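Junho, 7h40

A promoção da Zova abriu às seis. Código único por conta, válido só na loja online, desconto calculado antes de impostos e portes. A página de condições exclui artigos já rebaixados e vales de oferta. Guardei uma cópia do texto – na campanha anterior alteraram-no a meio.

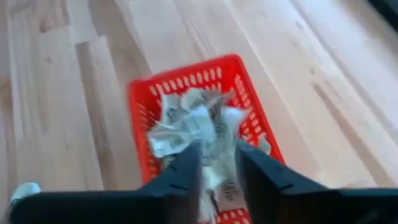 O limiar de portes grátis conta o valor depois do desconto, e foi aí que a primeira encomenda falhou. Retirei o código, refiz a soma e voltei a aplicá-lo com mais 2 artigos da linha Sinent. Um deles é um cesto de plástico vermelho, retangular, com ranhuras logo abaixo do rebordo. A taxa ambiental só aparece no último passo.

10h15. O Adebayo Yusuf enviou-me a folha com os preços da Index. Tem 2,112 linhas, com a vírgula a separar milhares, e a importação leu-as como decimais. Corrigido.

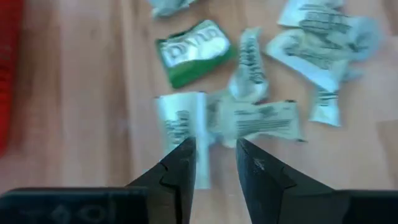

Invólucros de rebuçados amarrotados, tampo de madeira clara.

Na Avotiņš o código dá 27% em mercearia, com máximo de 4 unidades por referência. Não acumula com o cartão de pontos. Testei as duas ordens de aplicação e o total foi igual.
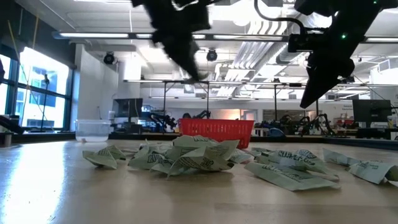 O cartão, usado sozinho, rende menos, mas não caduca em junho. Fica para a reposição do café.
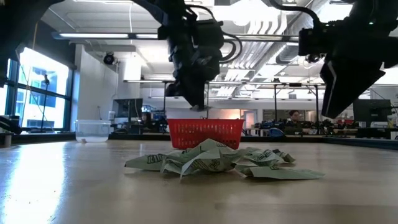

Falta confirmar o prazo de devolução, que a Zova conta desde a expedição e a Index desde a entrega. Anotei os dois na folha, em colunas separadas. Em papel verde-claro amarrotado, do resto de letras impressas lê-se pouco mais do que algo como "RAIN", por isso os códigos passam para a folha no próprio dia. Amanhã, comparar portes.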